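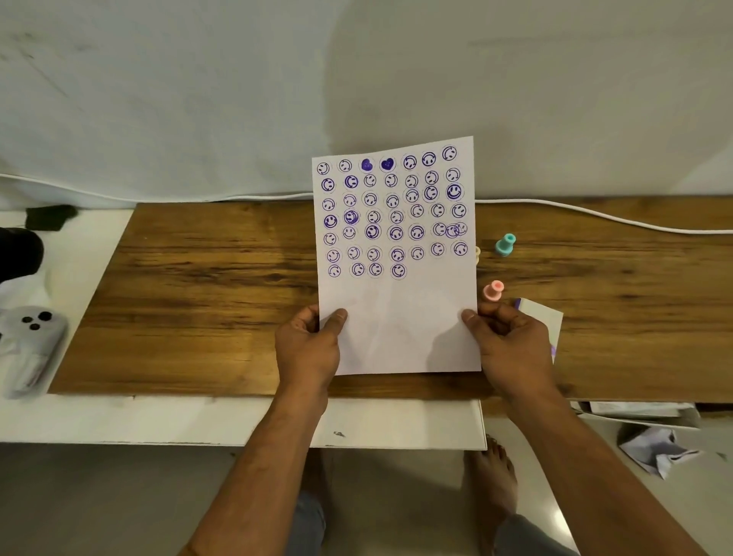
How Long Does a Smile Last? Ink Fade in Self-Inking Reward Stamps
Project report by A-yeong Cho and Marina Liapis
Supervising teacher: Ms Theodorakopoulos

1. Where the idea came from

Marina's mum teaches Prep, and she goes through reward stamps the way other people go through tea bags. She was forever grumbling that the smiley faces had gone faint before the term was half over, and that a new stamp always seemed to cost more than the last one. We thought this would make a lovely little project, a bit of chemistry and a bit of maths, and something at the end of it that a real person would be glad to know.

Our question was: does a self-inking stamp fade steadily, or does it recover if you let it rest?

2. What we used

Two smiley face stamps and one heart stamp, all purple, from the Bridov classroom range. Plain white printer paper. A small bottle of purple refill ink. A kitchen timer, and a grey scale card that Mr Pfister in the art room very kindly let us keep for the whole of March.

3. What we did

We began with a trial sheet at the desk at A-yeong's place, just to get our hands used to it. We stamped in rows from the top and didn't rule any lines, so the faces lean every which way and a few are close to upside down. Two of them landed on top of each other at the end of the fifth row, and one in the fourth row got printed twice and came out very dark. We popped a couple of hearts in the top row as well - they are solid, so they show up much heavier than most of the faces, which are only thin outlines. The seventh row has four stamps in it and we stopped there, with the bottom third of the page still blank.

The trial sheet taught us a fair bit. Some faces were bold and others very pale, with no tidy pattern from top to bottom, so we decided that how hard you press was muddling everything up. For the proper test A-yeong did all the stamping, with the flat of her palm and a slow count of 3 each time. The first smiley stamp was used 600 times without a break. The second was used 600 times too, with a ten minute rest after every fifty. We left the hearts out.

Marina matched each face to the grey scale card under the same lamp. Four faces were smudged past reading, so our results come from 1,196 impressions altogether.

4. What we found

The stamp with no rest held its colour nicely to begin with and then went downhill quite quickly. Its first face too pale to match to any step on the card was number 505. The rested stamp got lighter as well, but it picked up by one or two steps after most breaks and never dropped off the card at all. We were rather chuffed with that, having argued over it for a week beforehand (Marina said it would make no difference, and has asked that this be recorded).

We think the ink moves slowly through the pad towards the middle, where the stamp face has taken it up, and that a rest gives it time to get there. We didn't open a pad to check.

5. Things we would do differently

One person's palm is not a machine, and A-yeong's arm was very tired by the end. A weight dropped from a set height would be fairer. We would also like to try a second colour, and to store one stamp face up and one face down overnight.

6. Thanks

Thank you to Polyxeni Psarras at the newsagency for setting two stamps aside from the same box, and to Marina's mum, who now keeps two smileys on her desk and swaps them over at lunch.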